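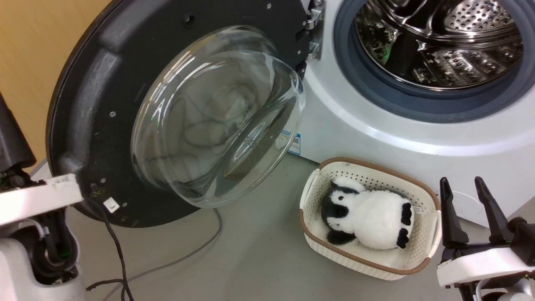 June 2024

Up before six. Walked to the Plavley end of the canal and back before it got warm. The towpath is open again as far as the second lock, but they have left a heap of gravel where the bench was.

Spent the morning on the tomatoes. I tied up the ones along the fence and pulled the side shoots. Two plants have curled leaves. I looked it up and it could be heat or it could be something in the compost, so I will leave them another week. The beans are doing better than last year. Picked enough for supper.

The letter from the water company came. The bill is 265 for the quarter, which is higher than I had written down in the budget. I went through the old ones in the drawer and the meter reading looks right. Moved the money over from the vacation account. That leaves 1368 in there, and the cabin at Skeltorau has to be paid off by August. It should be fine if the car gets through its inspection without needing tires.

Two loads of laundry, sheets and then work clothes. Hung the sheets on the line and they were dry by lunch.

Drove to Dorkska in the afternoon for chicken feed and a length of hose. The road is down to one lane past the school and I sat there almost 40 minutes. Listened to the ball game, which was bad. The feed store had moved everything around and I came home without the hose clamps.

Read 17 pages of the library book after supper. It is slow going and it is due back soon. My knee was sore on the stairs again. Put ice on it.

Tomorrow: clamps, call the dentist, clean out the coop.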